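4.2 Household storage and sorting practices

The second part of the study considered what residents do with recyclable material between the moment it is set aside and the moment it leaves the home. Earlier work in Tallorville had dealt almost entirely with curbside results, such as the weight of material collected and the share rejected at the sorting facility. Those measures say little about the steps taken indoors, where most sorting errors are likely to begin.

Interviews were held in April with 260 households in two districts, Prothero and Wadilberg. The districts are similar in income and household size but differ in housing type. Prothero consists mostly of detached homes with garages or side yards, while Wadilberg is made up largely of apartment buildings in which bins are shared by all tenants on a stairwell. Each interview lasted nearly 60 minutes and covered storage space, the type of container or bag in use, the number of trips made to the outdoor bin, and the person in the household who usually made them.

Storage space proved to be the main point of difference. In Wadilberg, 37 percent of respondents said that they had no fixed place for recyclables and used whatever bag was at hand, often setting it on or beside a table until it was full. Respondents in Prothero more often kept a rigid bin in the garage and emptied it on collection day.

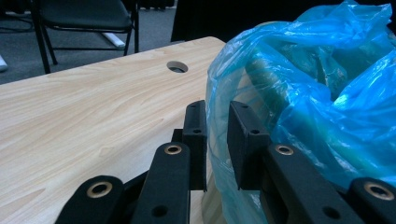
Figure 3. Plastic bag and table.

Households without a fixed place reported more trips to the outdoor bin, but they also reported more doubt about what belonged in it. Several said that the bag served for both recyclables and general trash over the course of a week -- a practice that the current city leaflet does not address. Others tied the bag closed before placing it in the shared bin, although the Zolik sorting line, which receives material from both districts, treats closed bags as residual waste.

The answers should be read with some caution. They are self-reported, and respondents may have described the practice they considered correct. The sample also leaves out households that had moved within the previous year, a group that is larger in Wadilberg than in Prothero. Even so, the pattern held when the results were compared by household size and by age of the main respondent.

These findings suggest that a single set of instructions does not serve both districts equally well. Guidance for apartment residents would need to cover bags as well as bins, and to state plainly whether a bag should be emptied or left closed. Section 4.3 compares the reported practices with rejection rates from the same collection routes.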